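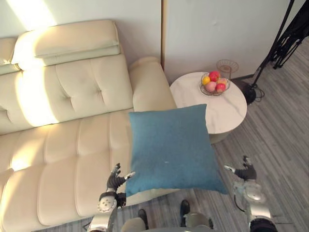
Page last changed: April 2026

Magazine / The Furnished House / Seating and Upholstery

Filed under: Living rooms, Leather, Soft furnishings

Print this article | E-mail this article

Dressing the Pale Sofa

A leather sofa in cream is among the more demanding purchases a household can make. It shows newspaper ink and the dye of new denim, and in a bright room it shows the time of day as well. Readers of the Sonport Review have nevertheless continued to choose it, and letters to the Seating desk on the subject of pale leather now outnumber those on any other covering. A large share of those letters concern the cushions placed upon it.

The question is an old one. Leather is smooth, and a cushion placed on it will travel. The seat of a modern sofa is commonly divided into long padded channels that run from back to front, and a loose cushion will follow those channels towards the edge whenever someone sits down beside it. The deep buttoning of a tufted back offers rather more hold. A cushion with a soft, slightly fuzzy face, such as the teal one shown against the cream leather, will generally keep its place better than one in satin or polished cotton.

Colour

Teófilo Quintero has kept an upholstery workshop at Rustamden for 25 years and has advised the Review on leather furniture for much of that time. He recommends that a cream sofa carry one strong colour and one quiet one, and that the strong colour be bought second.

"People buy the bright cushion in the shop because it is bright in the shop," he told us when we visited in November. "They ought to live with the grey one for a month and see what the room asks for."

Teal and related blues sit well with cream, particularly over a wooden floor, where the warmth of the boards and the coolness of the fabric balance one another. Reds are more difficult. They tend to give the leather a yellow cast, most noticeably under lamps. Pale grey is the safest of the quiet colours and has the further merit of agreeing with a grey striped carpet, should there be one in front of the sofa. Pure white is not advised beside cream leather of any age, as it will make the sofa look in need of cleaning.

Any strongly dyed cover should be tested before it is left in contact with pale leather. Dampen a white cloth, rub it firmly over the back of the cover, and inspect the cloth in daylight. If colour has transferred, the cover should be washed separately and tested again. Dye which has settled into a light finish can rarely be removed at home. The workshop at Rustamden refinished one seat panel last year at a cost well above that of the cushion responsible.

Light

Direct sun is welcome in a sitting room but should be managed. Sunlight falling diagonally across a sofa will warm one part of the back and the front edge of the seat while the part nearest the arm remains in softer light, and over a number of summers the difference may become permanent. Readers with large windows should consider a light blind for the hours of strongest sun, and should exchange the positions of loose seat cushions where the construction permits.

Throw cushions fade sooner than leather. They should be turned weekly and moved from one end of the sofa to the other at the same time, so that each face receives a similar share of the day.

Fillings and sizes

The filling determines how a cushion looks an hour after it has been arranged. Feather gives a generous shape but requires daily plumping, and on leather it slumps forward. Fibre keeps plump, rounded corners for longer and may be washed. The Engebretsen pad, which the Review has used in its own reading room for 13 years, combines a fibre core with a feather wrap and remains our preference for square covers.

Sofas with a separate padded headrest along the back call for modest sizes. A large square cushion placed upright will push the sitter forward and away from the headrest for which the sofa was presumably chosen. Rectangular cushions laid lengthways serve better, giving support to the small of the back. They should be placed on the seat with the long seam uppermost and pressed well back. Left near the front, one corner soon droops over the edge, and the cushion will be on the carpet by evening.

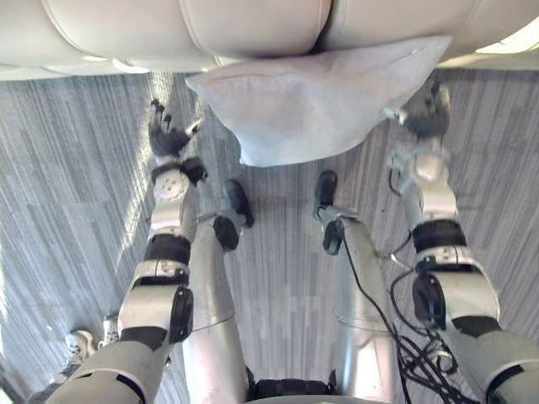

The weekly order of work

The Review has long held that a sofa is best attended to on a fixed day and in a fixed order. The following has served our own rooms well.

1. Remove every cushion to a clean surface. The floor is acceptable only if it has been vacuumed first.

2. Vacuum the seams between the seat cushions with a soft brush head, then the creases around each button of the back. Crumbs lodged in the tufting will mark the leather when it is leaned upon.

3. Wipe the leather with a cloth wrung out in plain water, working from the headrest downwards. The arms and the headrest receive most contact from hands and hair and should be wiped twice.

4. Allow the leather to dry fully. Do not use a heater.

5. Take each cushion by its two sides and press the hands together several times, turning it a quarter between presses. This restores the filling more evenly than striking it.

6. Brush any specks of lint from the fabric with the flat of the hand, or with a clothes brush on covers that have a pile.

7. Return the cushions, quiet colour towards the middle and strong colour by the arm.

Leather cream should be applied twice a year. Vekard's neutral cream was used throughout our last trial and left no residue on pale finishes. Coloured creams should be left to the trade.

On cost

A cream leather three-seater of sound construction was offered at Sonport showrooms this season at £979, and a plainer model without tufting at £749. Mr Quintero considers the tufted back worth the difference where cushions are to be used regularly, provided the buttons are tied through to the frame. A purchaser may check this in the showroom by pulling gently on one button and watching whether its neighbours move. If the buttons are merely glued, the sales staff should be asked in writing what the guarantee covers.

Correspondence on this article should be addressed to the Seating desk. Replies are given in the order in which letters are received.

Print this article | E-mail this article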